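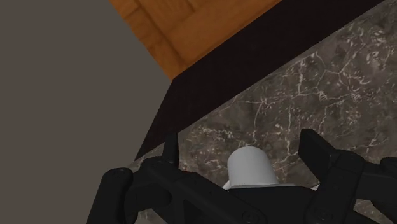 Attachment 1: dark marble worktop, small white cylinder.

Ticket: Missing products in search after import
Product: Findeo Catalogue, hosted
Account: Ladcombe Worktops & Tiles
Opened by: Binta Wike
Assigned to: Amarachi Effiong
Opened: March 31, 2021
Priority: Normal (customer asked for Urgent, then for "whatever is above Urgent")
Status: Closed, fix confirmed

Binta Wike, 09:12
Morning. We loaded the new price list last night, ready for the April prices, and search has lost part of our range. The import page gave me a green tick and the word "Success", so one of us is mistaken. If I search for a Feritero stone by its code I get "No products found. Did you mean: tap?" I did not mean tap. We don't sell taps.

The products are in there somewhere. I can reach them by clicking through Stone, then Dark, then Polished, and going along the pages until my coffee is cold. A man at the counter this morning had the code written on his hand and I still couldn't find it for him. He has gone for a walk.

Amarachi Effiong, 09:31
Hello Binta, thanks for the detail. Could you send:
- two or three codes that fail
- one that works
- the file you imported, exactly as you imported it
- the browser you're using

Have you already tried rebuilding the index? It's under Settings, Search, Advanced, and you have to scroll past the section about seasonal colours.

Binta Wike, 09:40
Fails: 4E07, 4E12, 6E03
Works: 4D07, 4F12, anything from Ekpo
Browser: the one that came with the computer. Also the other one. Same in both.
File attached.

I rebuilt the index. It reached the end, congratulated me, and nothing changed. I rebuilt it again in case the first time was a rehearsal.

Amarachi Effiong, 09:58
Thanks, that helps a good deal. Notes so far, for the log:

1. Row limit. Your plan allows 3,000 products and you have 1,929, so you're well inside it.
2. Permissions. Your login can see every category.
3. Stock filter. "Hide out of stock" is off.
4. Index. Rebuilt on our side at 09:50, no errors, no change to results.
5. The failing codes all have the letter E in the middle. I have a bad feeling about this and will come back once I've opened your file in something that doesn't try to be helpful.

Binta Wike, 10:02
What has E done?

Amarachi Effiong, 10:26
E has been taken for mathematics.

Your file was opened and saved in a spreadsheet before it was imported. A spreadsheet that sees 4E07 in an ordinary column takes it for scientific notation, meaning a four with seven noughts after it. It then stores it as a number and shows it as 4.00E+07. D and F aren't used this way in your program, so 4D07 and 4F12 come through untouched.

Findeo received a column in which most of the codes were codes and some were enormous numbers. It indexed what it was given. If you search for 40000000 you should find your missing stone.

Binta Wike, 10:31
I searched for 40000000 and there it was. Forty million. In fairness it is one of the dearer ones.

How many are affected? And who opened the file, because I certainly didn't.

Amarachi Effiong, 10:44
122 products, all Feritero. Ekpo puts a dash in its codes (EK-4E07 and so on), and the spreadsheet leaves those in peace.

I can't see who opened it. The properties give "Author: Showroom".

Binta Wike, 10:49
Showroom is the login on the front desk. It is used by everyone who has ever worked here and one person who only came to measure the window. I'll ask.

Binta Wike, 11:05
It was me. I opened it to make the columns wider. Please carry on.

Amarachi Effiong, 11:20
Carrying on.

The quick way would be to turn the numbers back into codes, but some of them can't be turned back safely. 40E06 and 4E07 both come out as the same number, and I can see from last year's list that you have both formats. So we need the original from the supplier, opened by no one.

Steps:
a) Find the email with the Feritero price list attached.
b) Save the attachment. Please don't double-click it.
c) In Findeo, go to Import, choose "Replace matching products", and set "Match on" to Supplier Reference. Leave Product Code alone: matching on that would give you a second copy of each affected product.
d) On the preview page, check that the Code column says 4E07 before you press Import.

If you need to look inside the file, open it in a plain text editor. It will be ugly and it will be correct.

Binta Wike, 11:38
(b) went badly. The computer opened it for me as a kindness. I closed it without saving and downloaded it again to a folder called DO NOT OPEN, where I expect it will be opened by lunch.

On (c), the menu offers me Product Code, Barcode and "Supplier Ref (legacy)". Is legacy the one I want? It sounds like the one I'd be told off for.

Amarachi Effiong, 11:42
Legacy is the one you want. The new one hasn't been built. I've raised the wording with our product team, where it joins an existing request from Cinzia Donati on the same subject.

Binta Wike, 11:57
Preview says 4E07. I've looked at it for some time and it still says 4E07. Pressing Import.

Binta Wike, 12:09
Green tick. "Success". I have been hurt by this tick before.

4E07: found
4E12: found
6E03: not found. Did you mean: sealant?

Amarachi Effiong, 12:15
That one is interesting. The product record is right now, code and all, but the old entry is still sitting in the search cache. Passing to Ifeoma Okonkwo, who looks after the index.

Internal note, Ifeoma Okonkwo, 12:40
Cache key for this product was built from the numeric value (6000), which clashes with an existing product whose code really is 6000, a grout. The importer updated the record and cleared the key for the new code, and the grout kept the old key alive. Removed by hand. Checked the other affected products against all purely numeric codes on the account and found no more clashes. Opened a separate bug for the importer. Please don't tell customers the rebuild button clears this, as it plainly doesn't, and the help page saying so was written by me.

Amarachi Effiong, 12:52
Binta, please try 6E03 again. It had got tangled up with a grout.

Binta Wike, 12:55
Found. And the grout is still there too. I checked, out of sympathy.

The man with the code on his hand came back from his walk. He'd washed his hands. We found it by colour in the end.

Amarachi Effiong, 13:10
Glad to hear it. A few things before I close this:

Your saved quotes from last night may still hold the long numbers, as a quote keeps its own copy of the code from the moment it was made. Open each one and press Refresh Lines. Prices won't move unless you also tick "Update prices", so leave that box empty if the customer has already agreed a figure.

Printed shelf labels are a separate matter. If anyone ran labels this morning, they'll need doing again.

For next time, there's a setting called "Warn on numeric codes" under Import, Options. It's off by default. I've switched it on for your account, and it will stop an import and list the suspect rows.

Binta Wike, 13:24
Labels were run this morning. Yabsira Degefa had put out most of a rack before wondering aloud why the polished stone was called 4.00E+07. She thought it was the weight.

Quotes refreshed, all fine apart from one where I ticked the box. I've untricked it. Unticked it. It's been a long morning.

One question, then you can have your ticket back. Why is "Warn on numeric codes" off by default?

Amarachi Effiong, 13:31
It used to be on. We had complaints from customers whose codes are all numbers and who were being warned about every product they owned.

Binta Wike, 13:33
Fair enough. Close it.

System, 13:35
Ticket closed by Amarachi Effiong. Resolution: customer data corrected, cache entry removed by hand, separate bug opened for importer.

System, 13:36
Customer rating received: 4 out of 5. Comment: "Very good. Lost a mark for the tap."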